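Jeudi 14 mars 2024

Carnet atelier, banc ralentisseurs (suite)

Repris les essais coussin caoutchouc Jandodo ce matin. Trois modules vissés sur la dalle, entraxe d'origine, chevilles neuves. Couple de serrage vérifié deux fois, la clé dynamo a encore du jeu — à renvoyer à l'étalonnage avant mai.

Passage chariot lesté à vide puis chargé. À vide rien à dire. Chargé, le module du milieu se soulève côté sortie, pas beaucoup mais on le voit à l'oeil nu et surtout on l'entend, un claquement sec à chaque essieu. Resserré, refait 11 passages, le bruit revient au quatrième. Donc pas le serrage. Je pense à l'alésage, trop large pour la rondelle fournie. Monter une rondelle plus grande et recommencer.

Kirkano (le modèle bas, celui du parking) : 200 passages faits depuis lundi, aucune fissure, bande réfléchissante qui commence à peler dans l'angle. Coller ne servira à rien si le support est gras. Essayer dégraissage + primaire sur un des deux et laisser l'autre comme témoin. Ne pas mélanger les deux !! marquer au feutre dessous.

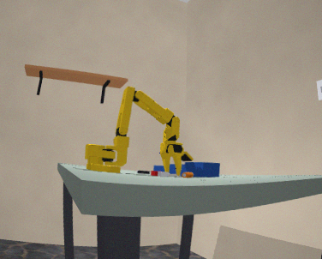 Capteurs : la voie B décroche toujours. Câble changé, connecteur changé, même chose. Inversé A et B sur le boîtier, le défaut reste sur B, donc c'est l'entrée du boîtier et pas l'accéléromètre. En attendant j'enregistre sur A et C seulement, le dépouillement sera plus long mais tant pis. Fichier 159 à jeter, déclenché trop tard, il manque le premier essieu.

Question de la commune de Bikine, reçue hier : est-ce qu'on peut poser le même coussin dans la descente devant l'école. À mon avis non, pas sans avancer le panneau et refaire le marquage, les gens arrivent trop vite en bas et freinent dessus au lieu de freiner avant. Et l'eau va stagner contre le bord amont. Leur demander le profil en long, la pente exacte, et où passe le caniveau. Pas de réponse écrite tant qu'on a pas ça.

Chong a livré les profilés alu pour le gabarit, 3 barres au lieu de 4. Rappelé, ils complètent la semaine prochaine. Le gabarit peut se monter sans la traverse arrière si on bride sur la table, mais les mesures de hauteur seront à reprendre aprés.

À faire demain
— rondelles larges, module milieu
— dégraissage Kirkano témoin / essai
— mail Bikine
— ranger les chevilles usagées, il y en a partout sous le banc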